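Two days in Nollcombe: the furniture open day at Pernska

In October I went with my colleague Daiane Cordeiro to Nollcombe, to visit the open day of the Pernska furniture works. We both teach evening classes in wood finishing, and we had wanted to see a bigger workshop for a long time. I write down here what I remember, for the members who could not come.

Getting there

The train goes only as far as Korkley. From there you must take the bus, and the bus stops for a good while at the hospital. Daiane slept. I read the programme twice and I still went to the wrong gate, the one for lorries, where a man in a yellow coat pointed us back down the hill. We were given our badges at half past nine and missed the coffee.

The timber yard

The first part of the tour was outside, in a cold wind. The boards are stacked with thin sticks between them so the air can pass. Our guide was Cremilda Tavares, who came to the works as an apprentice and now runs the drying sheds. She speaks quickly and she does not like when people touch the stacks. The yard holds almost 3,000 boards at this time of the year, mostly oak and ash, with a little walnut at the far end under a roof. I asked why the walnut had the roof and the ash had not. The answer was simply the price.

Every stack has a card with the date it came in. Some of the cards were older than I expected. For thick boards she prefers to wait, even when the sales office is pressing her.

Bending and veneer

After lunch (soup, very good, and a bread roll) we saw how the curved parts are made. Thin sheets are glued together and pressed over a form, and they stay there until the glue is hard. The forms themselves are kept on a long wall, each with a painted number. The highest number I saw was 1,246, but Cremilda told us that many of the lower ones have been burned or given away.

I liked best the matching of the veneer. A woman at a table by the window was turning the sheets over one after another, as if reading a large book, and marking them with chalk. She let Daiane try. It is harder than it looks to keep the grain running in one direction around a curve.

The bedroom pieces

We finished with the furniture for bedrooms. The rounded nightstand with two tiers pleased me more than the larger things. The grain goes across in streaks, and you find the same grain again on the thick edge of the lower shelf. Daiane would have liked a drawer. I would keep it open, for books. 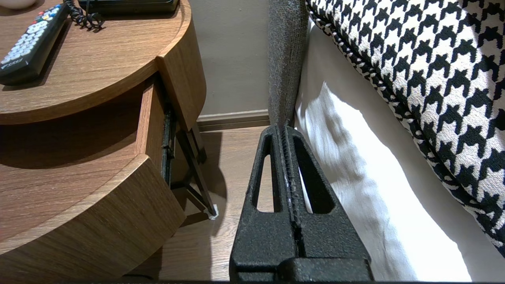 Practical notes

Wear closed shoes, the yard is muddy near the sheds. The canteen takes cards. We slept at the Falcão guest house, which is clean and quiet, but ask for a room at the back. The last bus to Korkley leaves at ten past six and it does not wait.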